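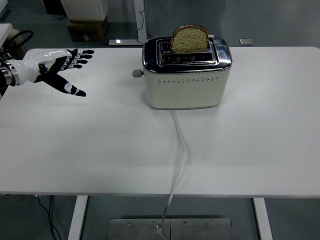 I went to the Rudero open day expecting to be sold something, and I was. Nayara Arruda, who gave the talk, opened with a number: 3395 logged attempts at kitchen jobs since June. I asked how many had ended with breakfast on a plate. She said the log wasn't organized that way. Okay.

The toast station was the one everybody crowded around, me included. One arm, one hand with fingers and a thumb, one toaster, one slice of bread. My toaster at home cost less than the parking and I can work it half asleep, so I wasn't the easiest audience.

I'll be fair about the hand. I've been to demos where the "hand" was a pair of tongs with a press release, and this one at least has the parts you'd want. But having fingers and doing something with them are two separate claims, and I heard a lot more about the first. The arm also spent plenty of time just hanging over the table while people held up their phones.

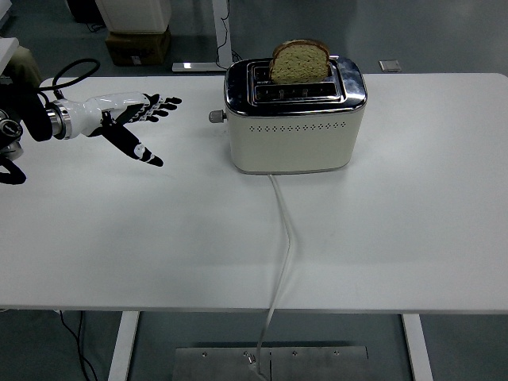

The toast station, bread in the back slot and the hand still a ways off.

Dalva Rocha, who works on the software side, was more my kind of person. I asked what happens if you swap in a different toaster. "Then we have a bad week," she said. They've tried 5 models so far. She also told me the bread is harder than the toaster — it squashes, it tears, it leans. I believed her more than I believed the slides.

What I couldn't get was a price. Somebody in line behind me had heard 3870 dollars for the hand alone, and somebody else said that was the old version. The handout skips the whole subject and has a nice long paragraph on "the home of tomorrow" where the price should be.

There was also a Stilline booth by the exit with a towel-folding thing, but the line was long and I was hungry. I'd go back next year if they let a visitor bring a toaster from home. I put that on the comment card — we'll see if anyone writes back.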